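Handheld gripper choice for shelf work: padded V jaws or flat fingers?

Posted in Grippers and End Effectors
Tags: handheld gripper, jaw padding, marker cube, wrist camera

ametepe_lab
We are setting up a small comparison of handheld grippers for shelf picking and placing. The two candidates are the Argate with flat fingers and the Pandard with V-shaped jaws. Both take the same wrist camera. Our objects are mixed: small boxes, office items, a few potted plants. So far I have 129 usable takes with the Argate and none with the Pandard, which only arrived in February.

My problem is tracking. With the Argate I lose the pose whenever the operator reaches into a compartment and the shelf side hides the marker. I would like to know whether the Pandard is any better at this, and whether the V jaws are a bad idea for flat boxes. Budget for extras is 500 dollars.

Gemville_Tom
Just get the V ones. We use them for everything and had no trouble with boxes. Never tried plants.

2494user
I have used both. The jaws and the tracking are separate issues, so I would test them separately.

Jaws: the V shape centers round things well, such as bottles and pot rims. On a flat box it touches along two lines, and the box can turn if you pick it up away from its middle. Textured padding helps. Replace it when it gets shiny. For thin flat items I still go back to the Argate.

Tracking: the jaw type makes no difference. What matters is where the marker sits and what the outside camera can see. We put a marker cube on top of the gripper so that at least one face stays visible when the wrist turns. A flat tag on the back disappeared too often. Mount the cube before you calibrate, and calibrate again if it gets bumped.

Leave slack in the cable. Ours runs back from the gripper past the operator's arm, and if it is too short it pulls the wrist at full reach. I lost about 40 takes that way before I changed it.

If you have two operators free, have one watch the other through a second gripper's camera for a few takes. You find out quickly how much the arm and the shelf get in the way.

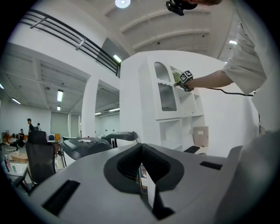

View over the V jaws of one gripper while a second one, with the marker cube, is at the plant on the shelf.

Leafy plants are poor test objects for comparing jaws, by the way. The leaves move and no two takes match. Grip the pot if you want numbers.

ametepe_lab
Thanks. I will order a cube mount first and leave the jaws alone until the tracking is sorted out. Does the cube get in the way on low shelves?

2494user
Sometimes. Measure your lowest compartment before you pick a cube size.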